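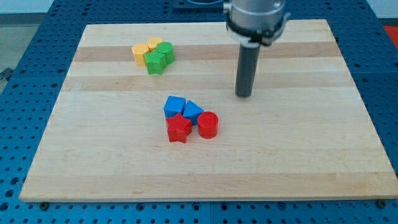

Coloured plastic blocks on a maple-coloured board.

The master tape of the Javside concert ran at the wrong speed. Jyoti Yadav established this by measuring the mains hum, which should have sat at 50 hertz and sat lower. She wrote the correction on the box and loaded the reel again.

The singer was Harish Shakya, the last man to perform the harvest songs of Pullari in the old tuning. He had died in December. The radio station wanted 30 minutes for a tribute and had given her until eight in the evening.

At the corrected speed his voice rose by a little under a semitone. The drum tightened. Between the second and third songs he coughed, moved his stool and spoke to someone off the microphone.

She raised the level and filtered out the hum.

"Is Erhan here?" said Harish Shakya. "He has the words to the next one."

The sleeve notes listed two musicians, Shakya and the drummer, Shivam Dixit. She telephoned Dixit, who was slow to answer.

"Erhan Ağca," he said. "He drove the van. He learned every song from the passenger side, Harish singing and him at the wheel. Why?"

"Does he still know them?"

"He sings them to his goats at Ikeck. Badly, but the tuning is right."

She asked for the number and wrote it beneath the speed correction. Then she cut the programme to length, kept the cough and the question, and left a gap of 8 seconds after it, as on the tape.

The station rang to report a fault in the transmission. She told them there was no fault, and dialled Ikeck on the other line.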